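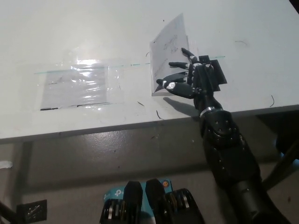 Forklift card expired, do I have to redo the whole course?

svek_lifts
My counterbalance certification ran out in May. I've been driving at the same warehouse for years, never an incident. New place in Hawthorne wants a current card before I start. The training outfit told me full course, $1699, two days. I figured a refresher would cover it. Anyone been through this?

Baldur_H
Your card isn't a license. The employer has to evaluate you on their trucks at their site no matter what card you bring. Ask the new place if they do it in house. Mine did. One morning, short written test, then I drove the yard with the supervisor watching.

dockrat2134
Agree with Baldur. $1699 is steep for a sit-down truck. That sounds like the price for the combined forklift and telehandler package.

idavog
I'm going to disagree a bit. In house is fine if they have somebody who can really train. I've worked at two places where "evaluation" meant signing a sheet in the break room. If you can get the full course paid for, take it. You'd be surprised what you forget about load center and capacity plates.

Baldur_H
Sure, if it's paid for. He didn't say it was.

svek_lifts
She, and no, it isn't paid for. I called back and dockrat is right, they quoted me the package. Forklift only is less but the next class is full.

joni_r
Does the new place run reach trucks? If so your counterbalance time won't cover you anyway. Different class, separate training. Find out before you spend anything.

svek_lifts
Mostly counterbalance, two reach trucks in the cold store. I hadn't thought of that.

idavog
Then get the reach training on their equipment and have it written down with the truck type and the evaluator's name. Keep your own copy. When Rimimska closed our site the training files went with it and I had to start over.

dockrat2134
Keep the old card too. Expired or not, it shows when you trained.

svek_lifts
Update - talked to the site manager. They'll do the classroom part and both evaluations in my first week, on the clock. I can't touch a truck until it's signed off. Start time is 6 a.m. Thanks all.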